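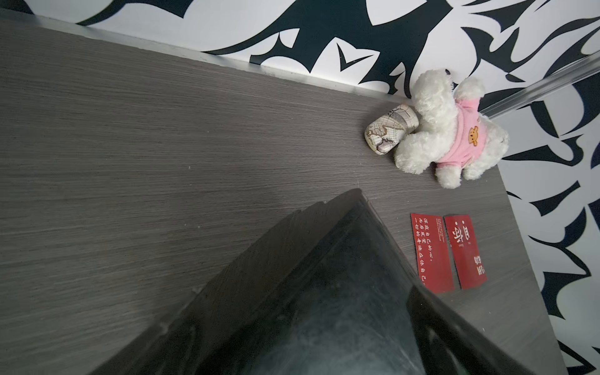
Section 4. Setting up the arm for a practice session

Welcome back! By now you should have the arm bolted down and powered from its own socket, as set out in Section 3. If you joined the Tornthorpe club after Easter and somebody else did that part for you, please go back and read it anyway, as you will certainly be asked to do it yourself before the August meet. This section takes you from a switched-on arm to your first proper pick, and it takes most people a good part of an evening the first time through. Put the kettle on and don't rush.

You will need the arm, the laptop with Nollero installed, the blue lead (not the grey one, which belongs to the Bullier controller and fits just well enough to fool you), and a handful of things to pick up. Choose a mixture. Something soft and fluffy, something that rolls and something thin and flat will teach you far more between them than a whole box of wooden blocks, and the meet rules ask for all three sorts in any case.

4.1 Preparing the tabletop

1. Wipe the surface with a barely damp cloth and let it dry.

2. Check that there are no mugs, phones or loose leads anywhere the arm can reach. It can reach further than you think, particularly behind itself.

3. Lay out your objects well apart, leaving at least 40 mm between one and the next. Once you are confident you can push them together, and you should, but do give yourself an easy start.

4. Draw the curtains if the sun is low, and switch on the ceiling light.

Note: A busy background is perfectly all right. Several members practise at home against patterned wallpaper or a bookcase, and the wrist camera copes well so long as you carry out the background step in 4.2 again each time you move the table.

4.2 Starting Nollero and checking the camera

1. Plug in the blue lead and wait for the two beeps before opening the program. If you hear only one, unplug it, count to ten and try again.

2. Choose Arm, then Wake. The arm will lift itself slowly to its resting height.

3. Open the Camera tab. You should see the tabletop, with the gripper coming up from the bottom of the picture. It takes up a fair amount of room and that is quite normal, so please don't loosen the camera bracket to try and get rid of it – we have had to refit three of those this year.

4. Press Learn Background and keep your hands out of view until the bar has filled.

5. Save under your own name. Please don't save over the file called Pant, which holds the club's shared settings and took Musa Anozie a whole weekend to get right.

Caution: Keep fingers, hair and scarves away from the gripper whenever the green lamp is lit, even if the arm is standing still. It may only be thinking. The red button stops everything at once and you will never be told off for pressing it.

4.3 Your first pick

1. Set Speed to 7. The slider goes up to 200, and you may well be tempted, but the higher settings are for competition runs with a second person at the red button.

2. Begin with the soft toy. Click on the middle of its body in the camera view; ears and paws tend to slip out of the grip halfway up.

3. Set Grip to Gentle and press Try. The arm will travel over, pause, and come down.

4. If it closes on thin air, nudge the height down by one step and press Try again. Go one step at a time, please, as the fingertips are easily chipped.

5. Once the toy is lifted, press Home, then Release.

6. Now try something round. Place it with its long side across the gripper's opening, so that the fingers close on the curved sides. If it rolls off, choose Slow Approach from the same menu.

7. Leave cards and paper until last. They are the hardest by a long way, and the usual trick is to slide one to the edge of the table and take hold of the part that overhangs. Section 5 goes through this in full.

Note: Write each attempt in your logbook, including the hopeless ones. The judges do read them, and a page of honest misses with a line or two on what you changed has earned more than one junior team a very kind comment.

4.4 Finishing up

1. Choose Arm, then Sleep, and wait until the green lamp goes out.

2. Switch off at the socket and coil the blue lead loosely.

3. Put the dust cover on, with the flap towards the wall.

Last revised June 14, 2020. Corrections to Musa, please, with the step number.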